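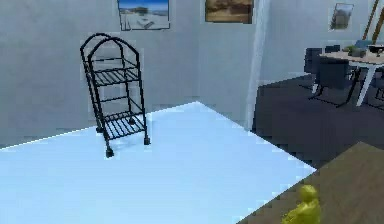
Kapitel 6
Simulationsumgebungen als Produkt: Auswahl und Bewertung

Wer einen mobilen Roboter für Innenräume entwickelt, wird den größten Teil der Fahr- und Greifversuche heute nicht mehr in einer Halle durchführen. Die Versuche laufen in gerenderten Räumen, und diese Räume werden zunehmend eingekauft. Anbieter liefern fertige Wohnungen, Büros und Lagerflächen samt beweglichen Gegenständen, Physikparametern und Schnittstellen. Das Kapitel behandelt solche Umgebungen aus der Sicht des Käufers.

Als durchgehendes Beispiel dient das Szenenpaket Retdale Interieur, das in der Grundausführung 157 Räume und 932 Einzelobjekte umfasst. Zum Vergleich ziehen wir an einigen Stellen das Paket Curkden heran, das weniger Räume, aber ausführlichere Materialdaten enthält. Beide werden mit dem Simulator Remer ausgeliefert und lassen sich auch getrennt davon lizenzieren.

6.1 Was ein Szenenpaket enthält

Ein Szenenpaket besteht aus drei Schichten, die in der Praxis oft von verschiedenen Abteilungen geprüft werden. Die erste ist die sichtbare Geometrie. Der Raum am Kapitelanfang zeigt einen schwarzen Rollwagen mit zwei Gitterböden, daneben eine Essgruppe mit hellem Tisch und dunkelblauen Stühlen. Für die Bewertung ist der Rollwagen das ergiebigere Objekt. Seine dünnen Stäbe lassen die Wand dahinter durchscheinen, und an solchen Stellen trennt sich ein gutes Tiefenbildmodell von einem schlechten. Auch die schlanken Tischbeine und die Kufen eines Stuhls gehören in diese Gruppe.

Die zweite Schicht ist die Kollisionsgeometrie. Sie ist fast immer gröber als die sichtbare. Ein Gitterboden kann als geschlossene Platte hinterlegt sein, ein Bogen als Quader. Für reine Navigation stört das wenig. Soll ein Arm jedoch zwischen zwei Böden greifen, muss die Kollisionsform den freien Raum abbilden. Im Datenblatt steht dazu meist nur ein Schlagwort, weshalb die Hüllen vor dem Kauf einzeln eingeblendet werden sollten.

Die dritte Schicht umfasst Massen, Reibwerte und Gelenke. Ob ein Rollwagen im Modell tatsächlich rollt, lässt sich an seinem Aussehen nicht ablesen. Bei Retdale sind 117 Objekte mit beweglichen Teilen gekennzeichnet; alle übrigen sind starr oder fest mit dem Boden verbunden.

6.2 Bildqualität und ihre Grenzen

Pixelige Kanten und ausgewaschene Flächen sind in gerenderten Trainingsbildern häufig. In der Abbildung verläuft die Grenze zwischen dem hellblauen und dem dunkelgrauen Boden in sichtbaren Stufen, und die Wand ist nur schwach strukturiert. Ob das ein Mangel ist, hängt von der Aufgabe ab. Ein Verfahren, das Bodenflächen nach Farbe trennt, kommt damit zurecht. Ein Verfahren, das die Lage aus Wandmerkmalen schätzt, findet hier wenig Halt.

Das Prüfverfahren nach Þorgeirsson, das in Abschnitt 6.4 ausgeführt wird, bewertet deshalb nicht das einzelne Bild, sondern die Ergebnisse einer festgelegten Aufgabe bei mehreren Auflösungen. Es sieht 123 Durchläufe je Raum vor.

6.3 Lizenz und Pflege

Vor einer Bestellung sind folgende Punkte schriftlich zu klären:

Dürfen erzeugte Bilder an Dritte weitergegeben werden?
Bleiben Objektkennungen nach einer Aktualisierung erhalten?
In welchem Format lassen sich Räume exportieren?
Wie lange werden ältere Fassungen bereitgehalten?

Der zweite Punkt wird am häufigsten übersehen. Ändert sich eine Kennung, sind frühere Messreihen nur noch mit Handarbeit zuzuordnen. Curkden führt dafür eine Umschlüsselungstabelle, Retdale liefert sie auf Anfrage.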